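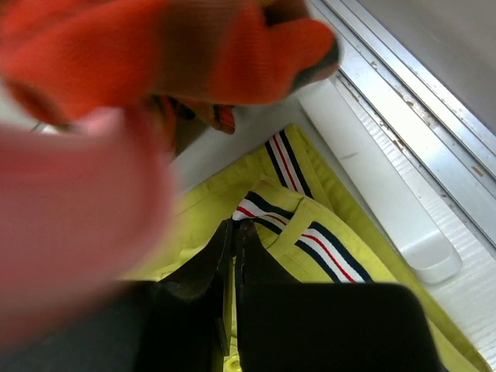

Orange knitted glove, dark at the fingertip.

Home | Stories | Essays | Archive | About

The Bell at Pornero

20 January 2022
Reading time: 4 minutes
Print | E-mail

My aunt was the bell ringer of Pornero for most of her life, and when her knees became bad she wrote me a letter and asked if I would come for one winter. I was living in Testell then. I had lost my work in July and I had no good answer prepared, so I said yes.

The bus from Testell is number 127 and it goes only as far as the bridge over the Duda. From there I walked. It was snowing a little, and I had brought the wrong shoes. My aunt was standing at her door with a lamp, though it was still day, and the first thing she said was that I had grown thin, and the second thing was that the bell must be rung at six.

There are 170 steps in the tower. She had taught herself to climb them without stopping, and she told me this with some pride while she cut the bread. The bell was made in 1755, in Pametti, and people there still say that it should be given back. In Pornero people say that it was paid for. My aunt did not have an opinion about this. She said that a bell is in the place where it is hanging.

She gave me the gloves the same evening. They were orange, knitted, with dark ends on the fingers, and much too big for me.

"The rope is cold," she said. "You will not want to believe it."

I believed it on the first morning. The rope was stiff as a branch, and when I pulled, nothing happened. I pulled again and I went up on my toes, and then the bell answered all at once and I let go from fright. I rang 4 times instead of six. When I came down, an old man was standing in the square with his watch in his hand, looking at it and then at the sky.

My aunt was sitting at the kitchen table when I came in. She had not lit the stove. She had been listening.

"It was four," I said.

"I heard."

"Should I go back?"

She thought about this for a long time. "No," she said. "Let them be late for one day."

After that I did better. I learned to wait for the weight to come back to me, and to breathe when the rope went up. By the end of the month I could ring without counting aloud. My aunt did not praise me, but she began to sleep in the mornings, and I understood that she had stopped listening for mistakes.
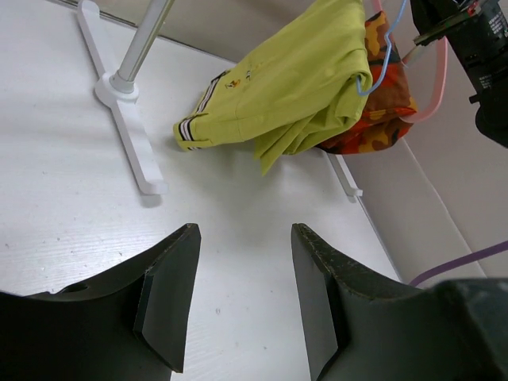 A white tabletop with a faint grain and a few specks of dust.

In the evenings we played cards at the table and she told me about the valley. Some stories I heard three times, and they were never the same. In one, the bell had come up the Duda on a boat. In another the river was frozen and it came on a sled, with twelve men pulling, and one of them was her great-grandfather and he did not pull at all, he only held the rope and made a face. She liked this one best. She made the face for me.

Once I asked her why she had not chosen somebody from the village. She was holding her cards very close to her chest, as she always did when they were bad.

"Everybody here knows what time it is," she said. "They would become lazy with it."

In March the snow went from the roofs in one night. A letter came for me from Testell, an offer of work, not a bad one. I read it on the stairs of the tower, sitting on a step near the middle where there is a small window. From there one can see the bridge and the place where the bus turns around. The bus was standing there with its door open, and a woman was getting off with a box in her arms - slowly, one foot and then the other.

I put the letter in my coat. It was nearly six, and I had still half of the steps to go. I put the gloves on while I climbed.

Print | E-mail
Previous story | Next story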